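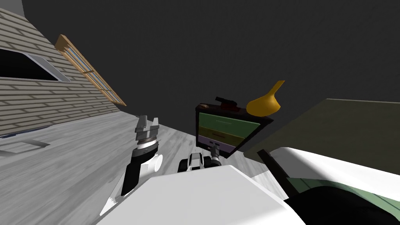 A small-paned window in a light orange wooden frame.

Keep the old windows

I have lived in the same house in Cruzado for 20 years, and in that time most of my street has changed its windows. The houses were built with small wooden panes, seven to a row on the front. Mine still has them. Every spring somebody from Zornen or Akex puts a leaflet through the door telling me I am losing heat and money, and every spring I put it in the recycling.

I think most people who replace wooden windows do it too early, and that the trade encourages them to.

The leaflets compare a new unit with an old window in poor repair. The putty is missing, the sash rattles and there is a gap at the bottom you could post a letter through. Of course the new one wins. Compare it with an old window that has been looked after, with draught strip fitted and a decent pair of curtains, and the difference is a good deal smaller. It may still be there. I don't claim that a single pane keeps a room as warm as a sealed unit. I claim that the gap is often small enough to make you wonder about the bill.

My own bill last March was 261 pounds. That paid for a joiner to take out six panes, cut away some soft wood at the sill, splice in new and putty the lot back. He was finished by four in the afternoon. The quote I had been given for replacing the same window was many times that, and the salesman would not say what happens when the seal fails. I asked him twice. In the end he told me that the whole unit would be changed.

That is my main objection. A wooden window comes apart. If a pane breaks you change the pane, and if the sill rots you cut out the rot. You can do some of it yourself with a putty knife and a free weekend, and the parts you can't do are ordinary work for an ordinary joiner. When a sealed unit mists up between the layers there is nothing for you to do except ring the firm, if the firm is still trading. Two houses near me had theirs from Horkico, which has since closed, and both owners are now looking at fog.

There is also the matter of how a room looks. I know this is taste, and people are entitled to theirs. But small panes break up the light in a way that a single sheet does not, and ordinary things on a table look better for it. A bowl, a jug, something yellow with a curved side. I notice this most in winter, when the sun is low and gets right to the back of the room.
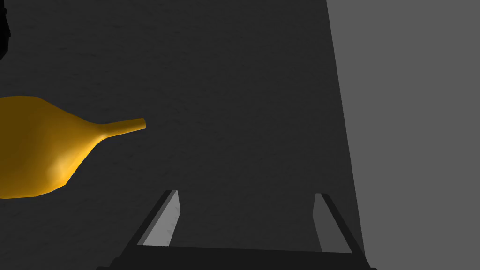

What the other side gets right

Some windows are past saving. If the frame has rotted through at the joints, or somebody has already replaced half of it with filler, I would not spend money on it. People with bad chests should not sit in a cold room for the sake of my opinions about putty. And if you live beside a main road, the quiet you get from thick double glazing is worth having.

Painting is a nuisance too. Mine need doing every few years, the ladder has to be borrowed, and the top corners are never done properly. A neighbour with plastic frames washes hers with a sponge and goes in for her tea. I have watched her do it while holding a scraper.

Even so, I would like people to get a repair price before they sign anything. Ask a joiner, not a window firm. Ask what can be saved and what it will cost, then put that figure next to the other one. If the new windows still look like the better buy, have them. On my street I don't believe many people ever got the first figure.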